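Come try our robot arms at the Ritisum open day

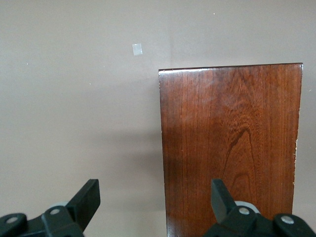 Gripper and board at the handling station.

I'm looking for people to spend a morning with us on Oct 9, 2023, and no, you don't need to know a thing about robots! We're opening the Ritisum workshop to visitors, and I'd love to have 48 of you come through in small groups and have a go at the controls yourselves.

You'll steer a two-finger gripper with a hand controller -- we'll show you how, it takes 10 minutes to get the hang of it -- and then try some everyday handling jobs with boards, boxes and kitchen stuff. Kikora is bringing its sorting demo too (it's noisy, and I could watch it all day). Afterward I'll ask you what felt easy and what drove you nuts, and I'll be taking notes for our next version.

Who can come? Anyone 16 or older. Left-handed folks, please sign up, we never get enough of you! Glasses are fine, and so are wheelchairs -- the controls sit on a table we can raise or lower. Please wear closed shoes and tie back long hair.

There's no pay for this one, but lunch is on us and we'll cover your bus fare.

To sign up, use the form on our visitor page and tell me whether you'd like the early or late group. Come to the Ono building, room 101, and ring the bell by the side door.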